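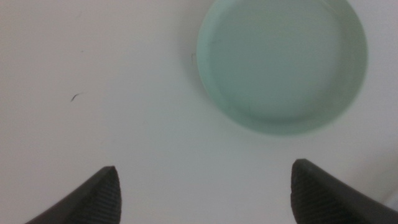 9 Nov 2018. Teleop demos, Pladau arm, dish task. Did 27 this afternoon with Georges on the leader handle and me on the reset, a job that uses every part of my degree. The lag is better than in February, but he still closes early when he comes in from the left. Wrist view at the start pose is fine: fingers wide open, green dish up and to the right, plenty of bare white between. There is also a dark hair or fiber on the white, left of the dish, which the policy will no doubt learn to respect. Wipe the surface before the next batch.

Threw out 3 demos. Two were dropped packets, one was Georges sneezing at 97 percent of the trajectory.

Úna wants the dish start moved around more. Agreed, tape marks tomorrow. Cinzia has the Nadska logger and says she will return it. Gripper zero still drifts after a restart, ask Ciarán.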